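Drustness – warp on the flat parts, notes so far

5 February 2021

Back on the warp problem. Okeke rang first thing, same complaint as before, corners lifting on the flat mouldings once they've been in a warm van. They're fine at the press and fine in the box. Went through the old job sheets before touching any settings, should have done that last time.

Job sheet 941 is the one to keep to hand. Run of up to 3000, old Vatex black, no complaints on record. Cooling time written in by hand and then crossed out, no initials. Asked Amarachi Chukwu, she thinks the crossed out figure was the one used and the new one never got as far as the machine. Can't prove it either way. She is going to look in the June folder where the setter's sheets got put when we moved the cabinets.

What I think is going on: one side of the tool runs warmer, so one face of the part shrinks more than the other, and it gets clamped flat by the packing until it warms up again and lets go. Old story. Gate end always worse than the far end, which fits with packing pressure too, so I can't seperate the two yet.

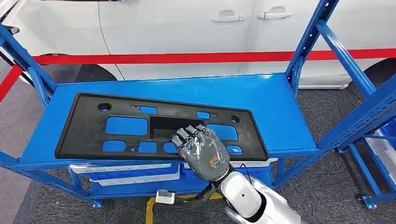

Shrinkage doesn't care what shape you meant to make. A plain sheet bows in one direction and you can more or less guess which. Put openings in and the plastic has to flow round each one and meet itself on the far side, and every weld line pulls a bit differently. A black panel like that one flat on the blue shelf, cutouts all over and a rectangular recess near the middle, has so many short paths that I'd not trust any guess about which corner goes first. Wider at the bottom as well, so the shrinkage adds up over a longer run down there than it does along the top. Round holes near the upper corners I'd use for datum, but check them against each other before believing anything measured from them. Okeke measure from the edge. Half the argument might be that.

Material next. New Vatex bags were left open over the lunch break, again. Not a big thing for this grade according to the sheet but I'd rather rule it out. Jaltden dryer set back to what the sheet says, someone had knocked it down. Hopper lid doesn't seal, there's a nick in the gasket. Ordered one. Filter was grey with dust, cleaned it, note for whoever is on next: it goes in with the arrow pointing down and it WILL go in the other way.

Regrind: stopped using it until this is sorted. Know it puts the cost up. Can argue about it after.

Trial this afternoon, 5 settings, 3 parts kept from each. Marked on the back in chalk pen at the gate end. Only changing cooling time, leave hold pressure alone please, whoever is tempted. First shots after each change go straight in the scrap bin, don't be kind to them.

Water lines – moving half hose was kinked behind the clamp. Straightened it and tied it up. Annoyed about this. If that's been like it for weeks then the tool has been running lopsided for weeks and the rest of this page may be a waste of ink. Left it straight for the trial anyway, no sense kinking it on purpose yet.

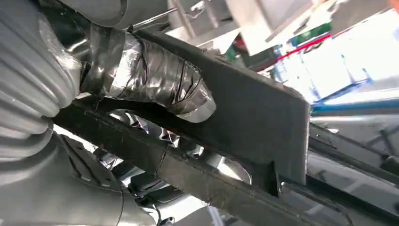
Would like one set with the hose pinched again though, for comparison, after the main lot are done. Amarachi says do it, otherwise we'll never know which change fixed it. Fair point.

Measuring: parts lie overnight on the granite, no weights on them, face up. Feelers under each corner in the morning. Then warm box, then overnight again, then feelers again. Same person both times, we had this trouble before where two of us pushed differently and got two answers. Write down the corner that rocks even if the feeler says nothing.

Gauge set is missing the thin one. Borrowed from the toolroom, needs to go back.

Told Okeke they'll have something next week, didn't say what. They're to stop stacking on edge in the meantime and send back a couple of the worst ones, unflattend.

To do – gasket when it comes, find out about the crossed out figure, new label for the regrind bin, ring Vatex about the shrinkage numbers along and across flow, their sheet only gives the one.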